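Trarano 7 planner and control stack: review after one winter of use

Reviewed by Reginald Alcantara
Posted 8/3/24

Trarano is a motion planning and control package for robots with two arms. It is sold by Astum. It takes joint limits, a robot model and camera input, and it gives you planned arm motion, grasp poses and a script runner to tie them together. We bought a license last December to replace a planner we had written ourselves and no longer wanted to maintain. Version 7 is the one reviewed here.

Our robot has two arms, a hand with fingers on each, and a head camera that looks down at the table. Most of our work is picking up and placing household items. If you run a single arm bolted to a bench, some of what follows won't matter to you, and you can probably get by with something cheaper.

Installation

Installation took most of a day. The package itself goes in without trouble. The robot description file is where the time went. Trarano reads the common formats, but it wants a collision shape for every link, and our file left out the hands. The importer accepted the file anyway and gave no warning. We found the problem when the planner sent the left hand through a shelf in simulation.

After we added simple boxes for the fingers, planning worked. I would like to see the importer stop on a missing shape, or at least print a line in red. Support confirmed that it is meant to work this way and pointed us to a strict mode, which is off by default. Turn it on before you import anything.

The license manager needs a network connection at startup. After that it can run offline.

Planning

This is the strongest part of the package. Both arms are planned together as one system, so you can ask for the right hand to reach a pose while the left stays clear, and it will work out where "clear" is. Our old planner treated each arm alone and then checked for conflicts, which meant a lot of failed plans on a small table.

You can set a rest pose for an arm and tell the planner how strongly to hold it. We keep the idle hand near the work so it is ready for the next step. At a low weight the idle arm drifted more than I liked, and a middle setting fixed that.

Paths are smooth and mostly sensible. Now and then you get one with a large swing of the elbow when a short move would do. Fixing the random seed makes these repeatable but doesn't remove them. We ended up asking for several plans per move and keeping the shortest, which the script runner can do in one line. Planning time went up a little and we stopped noticing it.

Cables are not modeled. Both of our wrists have a cable that loops out to the side, and the planner knows nothing about either one. You can add a fixed shape to stand in for the loop. Paweena Wattanapong did this for us with a half ring on each wrist, and it has been good enough, though it makes the arms wider than they are and rules out some tight reaches.

Perception

Trarano comes with a basic object finder and can take input from others. The built-in one is fine with hard objects. It fits a plate well from almost any view, including a white plate on a white table, where I expected it to fail. It seems to lean on the dark rim. A plain plate with no rim was found less often.

Soft toys are another matter. The finder tries to fit a rigid shape, and a plush toy changes shape whenever you put it down. Ours also has white patches with markings on them, and the finder sometimes split the toy into separate objects at the patches. Merging by color helped. In the end we switched to the Okano plug-in, sold separately, which gives you a mask of the object and leaves the shape open. It is slower to start and uses a good deal of graphics memory. For cloth and plush I would budget for it.

A mask doesn't tell you which way round the toy is. If your task depends on that you will need to train something yourself.

Grasping

Grasp candidates are scored and shown over the camera view. The scores are useful for comparing grasps on the same object and meaningless between objects. The manual says this on page 70, and it should say it on page one.

On soft objects the default closing rule is too cautious. It stops the fingers at first contact, and with long fuzz the first contact is mostly fuzz. Amnuay Sangkhawat raised the contact threshold and added a second squeeze step. Both can be changed in the settings file without touching code.

Script runner

Scripts are plain text with one step per line. You can pause, step forward, step back to the last safe pose and edit the rest of the script while the robot is holding still. Stepping back is the feature we use most.

There is a recorder that saves the camera view at every step next to the plan and the joint readings. When a run goes wrong you can scroll to the step, see what the planner was given and replay it in simulation. This saved us more time than the planner did. Storage fills up fast, so set the limit. We keep the last 20 runs and delete the rest.

Error messages are uneven. Planner errors tell you which link and which obstacle. Script errors often give only a line number, and if the script includes another script, it is the wrong line number.

Test task

We used one task to compare settings: a purple plush toy and a round plate on a white table, both arms in use, with the toy placed by hand before each run. Every change to the settings got 10 runs. The views are all from the head camera.
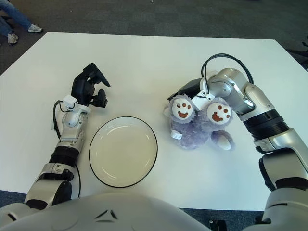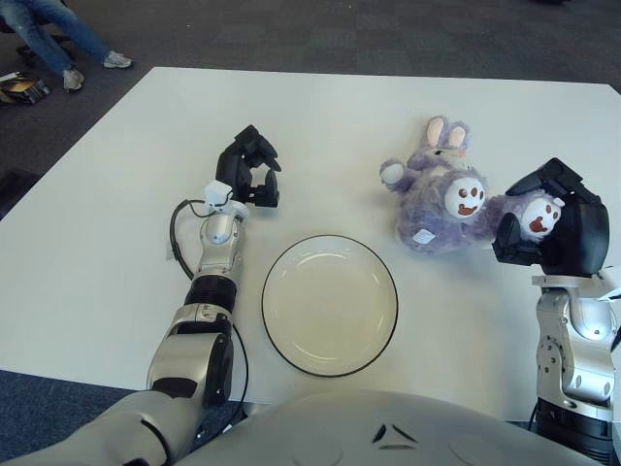

In both of the views above, the right hand is at the toy and the left is held open by the plate. 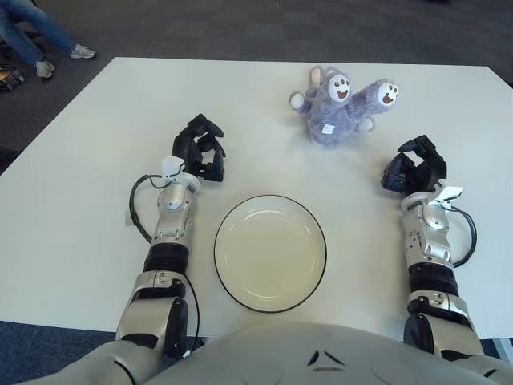
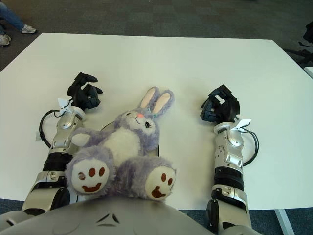 Support and documentation

Support answers by email, usually the next working day. Solveig Granström handled most of our questions and knew the product well. Twice she sent a corrected file within the week.

The documentation is complete for the planner and thin for the script runner. The reference pages list each command with its arguments and little else. There are sample scripts in the install folder that the manual never mentions. Look there first, especially for the two-arm examples.

Price and license

One license covers one robot and any number of simulation seats. Updates are included for a year. The Okano plug-in is priced per robot as well, and its update period runs separately, so you will have two renewal dates to keep track of.

Who should buy it

I would recommend it to a group with a two-armed robot, a working model file and someone who can spend a week on settings. We also tried Bunnag before buying. It has a cleaner screen and better error messages, but it plans the arms one at a time, and for us that ruled it out.

We have renewed for a second year. The settings file we use for plush toys, including the cable shapes, is available on request. Ask for Kamonchanok Chaimongkol, and say which hands you have, as the finger limits will need changing.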